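4. Comparing fingers and grippers on the door task

Read Section 3 (Mounting and Homing) first. The steps below assume the Fumstead arm is bolted down, the Amegashie controller has completed its start-up check and both cameras show a live picture in the viewer.

The door task is the hardest of the bench tasks in this guide. Run it last, after the pick and place tasks, with the same operator for every gripper you want to compare.

4.1 Before you start

1. Press the stop button and check that the controller light goes red. Reset it.
2. Fit the gripper. Tighten the wrist screws in a cross pattern and plug in the finger cable.
3. Select the gripper from the Tool menu. If you are fitting the Ududia gripper with the long fingers, choose Ududia L. The short-finger profile will close too early.
4. Set the grip limit to 12 newtons. Leave it there for the whole comparison.
5. Set the closing speed to 490 on the speed page.
6. Open and close the gripper five times with nothing between the fingers. Listen for clicking. If you hear it, take the fingers off and clean the slides.

CAUTION: Keep hands off the table while the controller light is green. The arm can move without a warning tone when a saved position is recalled.

NOTE: The grip limit is stored with the tool profile. Changing the profile halfway through a set changes the limit as well, and the results from that set should be thrown out.

4.2 Setting up the cameras

1. Point the overhead camera straight down and adjust it until the far edge of the table shows in the viewer. The viewer can rotate the picture in quarter turns. Rotation makes no difference to the recording, but write down which setting you used.
2. Clip the wrist camera into its bracket and run the lead back along the arm. Leave enough slack for a full turn of the wrist.
3. Open the gripper fully. Both fingertips should show in the wrist picture. If only one shows, loosen the bracket and tilt the camera until you have both.
4. Lock exposure on both cameras. Shiny metal beside the door will otherwise make the wrist picture darken as the gripper comes in.
5. Wave a hand over the table with the arm stopped and check that the delay shown in the viewer is under 400 milliseconds. If it is higher, close any other program using the cameras.

4.3 Laying out the table

1. Put the oven at one side of the table with its door facing the middle.
2. Place the toy food and dishes on the rest of the surface. The plate and the colander go down first and the small pieces after them.
3. Leave a clear path in front of the door handle.
4. Save an overhead still as the reference layout. Put things back to match it between sets.

NOTE: Lay the food and dishes out even when you are only testing the door. A bare table makes every gripper look better than it is, as the operator can come in from any side.

4.4 Approaching the handle

1. Recall the saved position Door Ready.
2. Bring the gripper towards the handle at slow speed, watching the overhead picture.
3. Change to the wrist picture for the last part of the approach. Line up the gap between the fingertips with the handle.
4. Stop. Check both pictures before closing.

Overhead camera

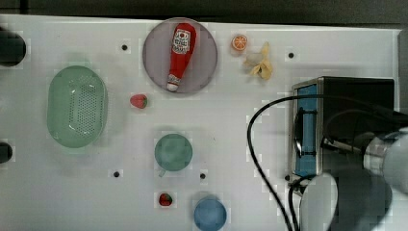
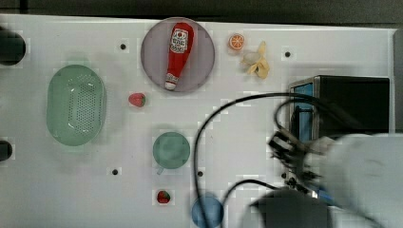
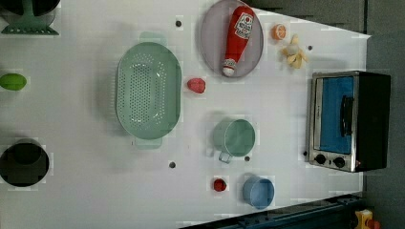

Wrist camera
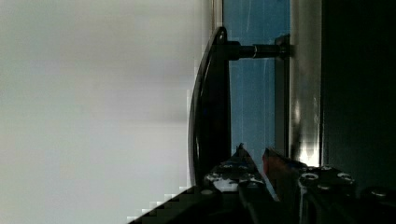
5. Close the gripper and wait for the force reading to settle.
6. Draw back along the approach line. Do not twist the wrist during the pull.
7. Release, recall Door Ready and shut the door by hand with the arm stopped.

CAUTION: If the force reading climbs and the door has not moved, release at once. Pulling harder can bend the finger mounts.

4.5 Recording a set

One set is 12 pulls. Enter each pull on the log sheet as Opened, Slipped or Missed. A pull where the operator backed off and tried again counts as Missed, even if the second try worked. Put anything unusual in the last column, such as a finger catching on a dish.

Change the finger pads after 2,000 closings. The controller keeps the count under Tool, Service. Reset it when you fit new pads and write the pad batch on the log sheet.

When comparing two grippers, alternate the sets. Running all of one and then all of the other gives the second one the benefit of a practised operator.

Log sheets go to Beryl Sowerby at Stalolham. Questions about tool profiles go to Fuseini Eshun. Profiles saved before 01/01/2019 use the old force scale and need to be made again before you use them for this task.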